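Robotics Club: two-arm table running again
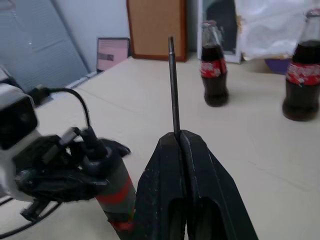
The club is back at the Mumgate workshop for the new term, and the two-arm group has picked a task for the Shukla Cup: opening a glass soda bottle. One arm has to steady the bottle while the other works on the cap. Teams get five minutes per run, and a bottle that tips over ends the run.

Members are starting with the basics, mainly picking up a tool and keeping it upright while the second arm moves in close. The practice log stood at 1,293 tries at the end of August. The goal is another 500 before the qualifying round at Irnamis.

A grant from Zinari paid for spare finger pads and cables. Members who borrow parts from the cabinet need to sign them out on the sheet by the door.

The group meets at 4 p.m. and has room for two more students. No programming experience is needed. Please bring the signed safety form to your first session.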